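The rule book is four pages long, and page two has a coffee ring on it

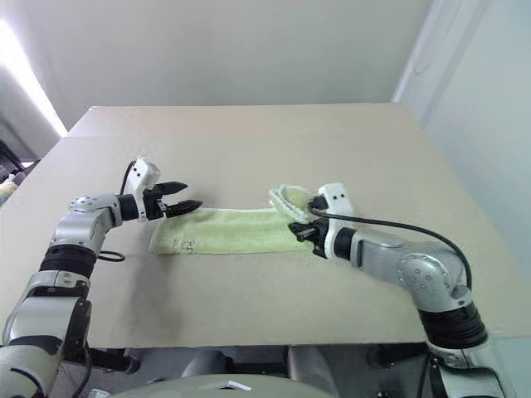 I had gone to Collholm to talk about rules. More exactly, I wanted to talk about house rules, the kind a small robotics shop writes for itself once the official safety standards have been read, argued over and put back on the shelf. Mutance has a set of them for its two-armed work, and the woman who wrote most of it agreed to give me a morning as long as I left her name out. ("Put me down as the person with the binder," she said, so I will.) We sat a few steps from the table while the arms dealt with a pale green towel, the right gripper pressing one end to the board and the left one hovering open near the other, and she talked the whole time with one eye on them. "See the right hand? It's holding. The left hand doesn't get to close until the right hand has something," she told me. "That's rule 11. We fought about rule 11 for most of October."

Why fight over it? I asked. It sounds like common sense!

"Oh, it is, until you're in a hurry," she said. Two hands that both grab at once will sometimes pull against each other, and a towel is forgiving enough that you might not notice. The towel stretches a bit, the motors work harder than they should, and everybody goes to lunch. Then you swap the towel for something stiffer and the same habit costs you a wrist. Her side of the argument was that you write the rule for the stiff thing and make the soft thing obey it too. The other side said it slowed everything down. "And they were right, it does slow it down," she said cheerfully. "I just don't care."

I should say how I came across all this. A reader wrote to me after my piece on the packing line at Vodville, where I had complained that the safety manual was as thick as a phone book and that I never saw anyone open it. The reader said there was a place in Collholm with a manual you could read on the bus. So I asked for a copy, and I did read it on the bus, and I had plenty of ride left over when I finished. It is four pages. There are 40 rules, most of them one line, and a few are so short they look like notes stuck to a fridge. "Cables first." "Say it out loud." "Don't reach."

I asked her to take me through a few, starting with the cables, as I could see one arcing up over the right arm to the white housing at its wrist and had been wondering about it.

"So before a run you look at the cables, every one, with the arms in the start position," she said. "Then you move the arms by hand to the far reach and look again." A loop needs slack or the arm will tug it at full stretch. Too much slack and it droops into the work, and cloth loves to catch on things. She doesn't give people a measurement. They tried that, she said, and people got very good at measuring and stopped looking. Now the rule asks you to look twice and sign your initials, and if you're not sure, you get somebody else to look.

"Say it out loud" is my favorite. Whoever starts a run has to say "starting" before touching anything that makes the arms move, even if they are alone in the room. I laughed at that. She didn't. "You're never as alone as you think," she said. "Somebody's behind you looking for a screwdriver." She does it at home with the blender now, apparently, and her kids find it very annoying.

"Don't reach" covers the moment I would be worst at. A towel slips, a corner curls up where you don't want it, and your hand goes out to smooth it flat. It's a towel! Everyone smooths towels. The rule says you stop the arms, wait until they have stopped, and only then touch the cloth. I asked whether people really follow it, and she gave me a long look. "The new ones do. The new ones are scared of me. It's the people who've been here a while that I watch."

We got into the official standards after that, and I had half expected her to be rude about them. She wasn't. She thinks of the published documents as the floor of the building. They cover how the machine is built and guarded, how it has to stop, and what you must work out on paper before a person goes anywhere near it. You do all of that first, she said, and four pages is no substitute for it. What they can't tell you is what your own crew gets sloppy about at half past three. "That part you have to write yourself," she said, "and you have to be a bit mean about it."

Some of the rules have nothing to do with anyone's fingers. There's a whole block on what counts as a good run, and I found it surprisingly gripping (sorry). The table gets cleared of anything that isn't part of the task. The towel goes down differently each time, a little crooked, a little bunched, so the arms aren't only ever practicing on a perfect one. A failed try is kept and labeled as failed. She got quite heated about this last one. "People want to throw out the ugly ones. I get it, I do. But if you run it 100 times and hand me only the pretty ones, I don't know anything about your robot. I know you can pick nice clips."

Did she ever lose an argument? She did, over music. She wanted none in the room during runs, and the crew wanted the radio, and they settled on low volume with the clause that anyone can turn it off without giving a reason. She also lost one on gloves, which I didn't entirely follow, and another on whether a rule could be retired. Sepp, the planning tool they use for scheduling, now brings up the oldest rules for review every few months, and two or three get cut or rewritten each time. She admitted she had come around on that. One rule she had been very proud of turned out to cover a bracket they no longer owned.

I asked what she would tell a shop that is just starting, maybe with one pair of arms and no binder at all. She thought about it for a while, watching the table.

"Start with the things you've already done wrong," she said. "Write those down this week, while you're still embarrassed. Put a date on each one. And let the most junior person read it back to you, because they'll hit a line and say, what does this mean, and you'll find you have no idea."

She sent me home with a clean copy, as mine had picked up a coffee ring on page two. Rule 23 is now a little hard to read, but I believe it says to keep drinks off the table.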